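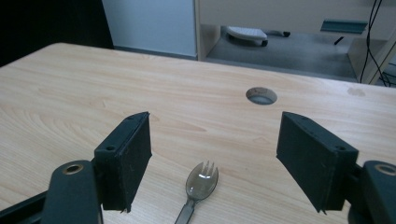

Applied Robot Learning
Course Handout 4: Gathering Demonstrations with Hand-Held Grippers
Instructor: Sachiko Ichikawa
Laboratory Supervisor: Elvira Sotelo

Purpose of this handout

Students should read this handout before their first session at the collection table. It covers the conduct of a session, the standard expected of each recorded demonstration, and the notes to be submitted with the data. Handout 3 covered calibration, and its contents are assumed here.

The examples gathered in this unit will be used in April to train a policy for simple tableware and food-handling tasks. The policy will have no knowledge of the task beyond what the recordings contain. A hesitation that appears in many demonstrations will be learned as part of the motion, and a grasp that appears in none of them will not be available to the policy at all.

Terms used in this unit

Demonstration: one complete performance of a task, from the starting pose to the closing pose.

Episode: the recorded file of one demonstration, together with its label.

Layout: the position and orientation of every object on the table when recording begins.

Operator: the student holding the grippers.

Recorder: the student who starts and stops the recording, keeps the log and resets the table.

Students work in pairs and exchange roles at the midpoint of each session.

The task set

The Perkach task set is used throughout this unit. It includes picking up a utensil lying flat, moving a utensil to a given side of a container, scooping dry material, and returning the utensil to the table. Each task is described on its own card. The wording on the card is also the language label stored with the episode and must not be paraphrased.

Utensils lying flat are harder to grasp than they look. A thin handle offers the finger pads very little height, and operators new to the equipment tend to press down on the table until the fingers flex. The correct approach is to bring the open jaws down on either side of the handle, stop just short of the surface, and close slowly. If the first attempt fails, the operator may make one further attempt within the same demonstration. Such an episode is kept and marked "regrasp."

Clear and shiny utensils call for particular care in planning layouts. Clear plastic takes on the color of whatever lies under it, and a curved bowl throws a highlight that moves as the wrist camera moves. Polished metal behaves in a similar way. Both kinds of utensil must be recorded at several orientations so that the policy does not come to depend on a single reflection.

Two-handed tasks

In the two-handed tasks, one gripper steadies the container while the other handles the utensil. Both grippers begin near the front corners of the table with the jaws pointing inward. The operator holds this pose until the recorder says "running." 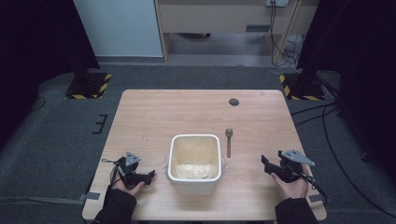

The container should be held at the rim with only enough force to keep it from sliding. Operators should scoop toward the steadying hand, lift straight up, and pause for one full breath before moving on. The pause makes the end of the scoop easy to find when episodes are divided into segments.

Spilled grains are left in place until the demonstration is complete. An operator who stops to collect them has begun a different task, and the episode must be marked "off task." The recorder clears the table before the next layout is set.

Cables should be checked at every change of role. A cable that catches on the table edge pulls at the wrist, and the pull is recorded as though it were intended.

Varying the layout

Each pair records 5 demonstrations of a layout before changing it. A change of layout means moving at least 2 objects or turning the utensil by a quarter turn or more. Small adjustments made out of habit do not count. Pairs should make deliberate use of the far half of the table, which past groups have neglected. The class as a whole will submit 700 episodes, and the set is of little value if most of them begin with the spoon in the same place.

Operators should move at an ordinary, even pace. Very slow motion produces long stretches in which almost nothing changes, and very fast motion blurs the wrist view at the moment of contact.

Accepting and rejecting episodes

An episode is accepted if the task on the card was completed, both grippers were tracked throughout, and the operator's hands alone moved the objects by means of the grippers. An episode is rejected if a finger touched an object directly, if the recorder reached over the table while recording was in progress, or if tracking was lost for any length of time. Rejected episodes are not deleted. They are moved to the folder named Vundau, with the reason entered in the log.

Failed demonstrations should not be rejected merely because they failed. A dropped spoon is useful for evaluation when it is labeled truthfully.

What to submit

Each pair submits its log, its accepted and rejected episodes, and a written note of one page. The note should identify the layout that proved hardest and describe what the operator changed in response. Reports consisting only of totals will be returned.

Questions about grading should be sent to Professor Ichikawa. Faults in the equipment should be reported to Ms. Sotelo before the session continues, and the affected episodes should be listed by number.

Reading for the next meeting: the Pranley notes on dividing demonstrations into segments, sections 2 and 4.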